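Careers in Packaging Design: What Employers Look For and How to Prepare

Packaging design sits between graphic design and manufacturing, and it draws people from both. Some enter the field with a portfolio of posters and book covers. Others come from a print shop, where they learned how a carton is cut, scored and glued long before they were asked to choose a typeface for one. Employers hire from either group, but they expect a working knowledge of the other side within the first year.

The work itself is usually divided in two. Structural designers decide the shape of a package, the material it is made from and the way it opens, stacks and ships. Surface designers are responsible for everything printed on it, including the text required by law. In a large firm these are separate jobs with separate managers. At Skollimach, a carton producer with 285 employees, the two teams share a floor but are recruited through different departments. At a smaller studio such as Jarnham, which has a design staff of five, every designer is expected to carry a project from the first folded sample to the final press check.

Applicants should read job postings with this difference in mind. A posting that asks for "packaging experience" may mean familiarity with dielines and board grades, or it may mean only that the designer has placed artwork on a template supplied by someone else. It is reasonable to ask which is meant before preparing a portfolio.

Education

A bachelor's degree in graphic design, industrial design or packaging science is the most common background among salaried staff. Two-year programs in print production are also accepted, particularly for structural positions, and graduates of these programs often start with more practical skill. Course catalogs deserve a close look. A program may list packaging as a specialty and offer a single elective in it, taught every other spring.

Useful coursework includes materials, color management, technical drawing and basic statistics. Writing is frequently overlooked. Designers prepare specifications that are read by buyers, printers and plant supervisors, and an unclear specification can hold up an order for weeks.

Anselmo Cantero, design director at Urquijo, reviews applications for the company's entry-level openings each November. He advises students to take at least one class outside the design department. "I can teach a new hire our software," he said. "It is much harder to teach someone to sit down with a plant manager and ask why the glue flap keeps failing."

The portfolio

A portfolio for this field should contain physical samples wherever the interview allows it. Flat images on a screen show the artwork well enough, but they say little about how a lid fits or how a panel lines up at the corner. Cantero prefers to see 3 finished pieces with their working samples over a larger collection of renderings. Applicants should be ready to explain what each package would cost to produce at volume, even if the figure is an estimate, and what was changed to bring that cost down.

Student work is acceptable and should be labeled as such. Redesigns of well-known products are common in student portfolios, and reviewers see a great many of them. A modest package for a local bakery or hardware supplier, made under a real budget, tends to prompt a better conversation.

Internships and first positions

Most internships last one semester. The Laststead placement program, which matches students with regional converters and studios, accepts 50 participants a year and asks each host firm to assign a written project. Interns generally spend their first weeks building samples by hand and checking artwork against specifications — work that is slow at the start and remains part of the job for many years afterward.

Entry-level titles vary and include production artist, junior structural designer and prepress technician. Prepress positions in particular are worth considering. They give a new designer daily contact with the errors that other designers make, along with the press operators who have to correct them. Movement from prepress into design is common, though applicants should ask during the interview whether the firm has promoted from within and how long the process took. Freelance work is available but is usually taken up later, once a designer has relationships with several printers and can judge a supplier's quotation without help. 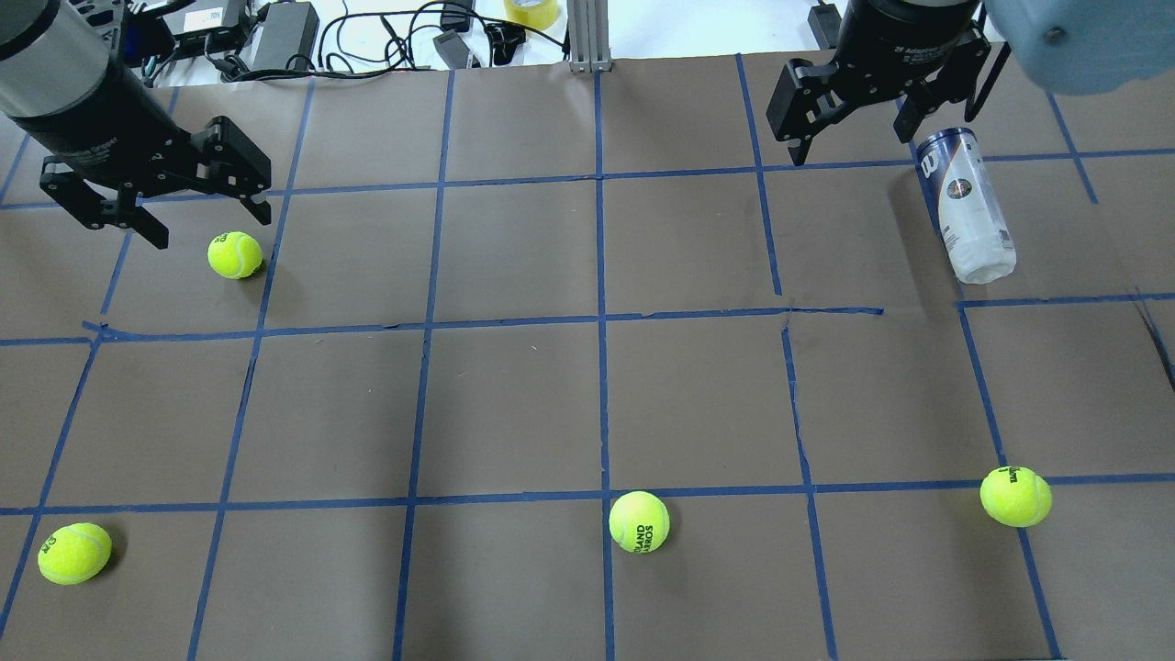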